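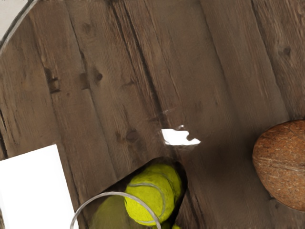 *Wrist view, ball-and-coconut table. The operator gets this in the small window, bottom left of the screen.*

November 29, 2025

Teleop demos in sim, tennis ball task, second batch. Target was 37 clean episodes by the end of the afternoon. I have rather fewer than that, and a sore thumb.

Setup for whoever picks this up: round plank table, tiled room, one arm, the Drenow handset over the long cable (the wireless one still drops out whenever the kettle goes on). Scene file is Kukstead, unchanged since April apart from the balls, which used to be heavier. Instruction string is "put the tennis balls in the container". The coconut is a distractor and is to be left alone. Two people have now asked me whether the coconut is part of the task. It is not part of the task.

First hour went on the handset mapping. Somebody had flipped yaw on the Kullex profile and left it saved as default, so every time I turned my wrist clockwise the arm turned the other way with great confidence. I recorded 6 episodes before I admitted it wasn't me. Those are in the reject folder. I have put the yaw back and renamed the profile so that it says what it does, which I realise is against local custom.

The grip itself is easy enough. Come down over the ball, close, wait a beat, lift. The waiting is the bit I keep skipping. If you lift as the fingers close, the ball goes off sideways and you spend the rest of the episode herding it round the table like a goat. Any episode with herding in it should be binned, even if the ball ends up in the right place, unless we want the policy to learn herding. I counted the beat out loud for the later ones. It helps. It also empties the office. 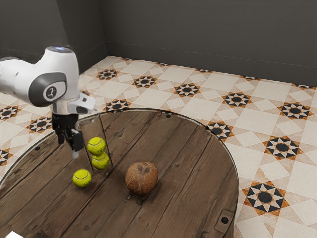 Depth is still my main complaint. From the room camera I can judge left and right to a hair and have no idea at all about near and far, and the wrist view is the reverse. So the approach ends up as a lot of small dithers while I look from one window to the other, and the dithers go into the data. The clear glass makes it worse. With two balls stacked inside, at least they tell you where the middle of the cylinder is, and I found myself steering by the upper one and ignoring the walls altogether. That leaves the ball still lying on the planks to the left of it, and for that one I need a plan which isn't "aim at the thing I can't see". An empty glass is worse again, as there's nothing to steer by except a hint of rim.

Things tried, in the order I lost patience with them:

- Slowing the handset to half speed. Steadier hand, but episodes ran past the 500 step limit and got cut before release. Useless.
- Going high first, then straight down. Good. Looks stiff on replay but the paths are consistent and there's far less dithering.
- Tinting the glass for the operator's view only, recorded frames left clear. Works beautifully and feels like cheating. I want a second opinion before we keep it, as the operator is then reacting to something the policy never gets to see.
- Swapping to the Maruyama pedal for open and close, to spare the thumb. My foot turns out to have opinions of its own. Dropped it after 3 goes.

On the two views: please keep both windows up even if you think you only use one. I tried a run with the wrist view hidden and drove the fingers smartly down on to the rim.

Labels. I've been marking an episode as success only when the fingers are clear of the glass and the ball has stopped moving. The older batch counts it as success the moment the fingers open, including one where the ball then bounces out and leaves. We need to pick one rule and relabel. I vote for mine, obviously.

Also found: the reset button puts the arm home before it puts the objects home, so if you hit it with a ball still gripped you get a brief and rather pretty bit of juggling at the start of the next recording. Open the gripper first, then reset. I've stuck a note on the handset.

To do:

- [ ] relabel the April batch once the rule is agreed
- [ ] trim dead time at the start of each file (mostly me finding my glasses)
- [ ] ask about the tinted glass
- [ ] replay the high-first episodes and compare path lengths with the rest
- [ ] lock the Kullex profile so that it can't be saved over
- [ ] shorter cable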